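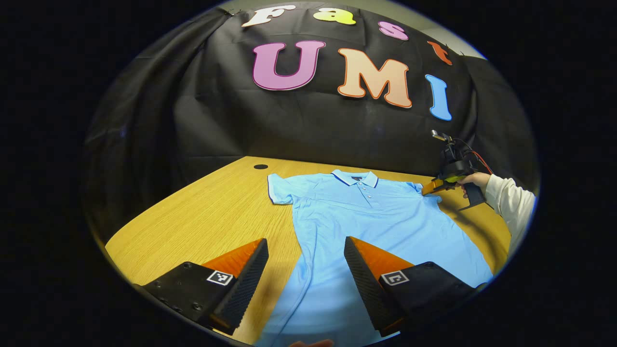
Hüsnü Özkan still tells people that the best decision he made last year was turning up to the first rehearsal without having read the play, and plenty of us at the Bandville Players would say the same. You don't need to know the story, you don't need to have acted before, and you certainly don't need to own any tights!

We're looking for people to join our August production, *The Ferry to Serirach*, a new comedy with songs, set on a boat that leaves on time and then can't find anywhere to land. It has 9 speaking parts and a chorus that can be as big as the deck will hold. We'd love to hear from you whether you want a page of lines or a walk across the stage with a suitcase.

## Who we need

**Actors and singers, 16 and over.** The captain and the widow Lu are the two long parts, and both sing. The twins have most of the jokes and don't have to look alike (last time we read it through they were forty years apart, and it was glorious). Everybody else is on and off all evening, so you'll have time for a cup of tea but not for a whole biscuit.

**Musicians.** We have a piano and a clarinet. We'd be thrilled to add an accordion, a double bass or anything you can play sitting on a crate. Parts are written out, though the clarinet has been known to wander.

**Backstage and scenery.** Painters, sewers, people who can cut a straight line, people who can cut a wobbly one on purpose. The second act needs a harbour, a lighthouse and a storm, and the storm is still up for discussion. Bring ideas.

**Prompter.** One person with a clear whisper and a good lamp.

## What it involves

Rehearsals are two evenings a week in the Konier Hall, 7.15 to 9.30 pm, with a break in the middle. Chorus members come to one of the two until the final month. We then have a full week in the theatre, a dress rehearsal, and 4 performances. The theatre seats 251, and the back row is closer than it sounds, so please don't worry if your voice is on the quiet side. Pak-hei Cheng, our musical director, runs a warm-up before each rehearsal and is wonderfully patient with people who were told at school that they couldn't sing.

Nobody is paid, and there's no membership fee for your first show. We ask for £9 towards scripts and tea, and if that's difficult, just say so and we'll forget we asked. Lifts home can usually be arranged for anyone living out past the mill.

## Auditions

Very relaxed, we promise. You'll read a short scene with two or three others, and if you'd like a singing part we'll teach everybody the same verse on the spot. There's nothing to prepare. If you'd like to be in the chorus, or behind the scenes, skip the audition altogether and come for the read-through instead.

The hall has step-free access from the car park side and a hearing loop that works best on the left. Large-print scripts are ready now; ask for one when you get in touch.

## How to join in

Leave your name and a phone number at the Konier Hall desk, along with a line saying what you fancy doing. "Anything" is a perfectly good answer. Hüsnü will ring you back with a time.

Please let us have your name by 1/16/20 if you'd like to audition. Painters and musicians can turn up whenever they like, and the side door is the one that opens.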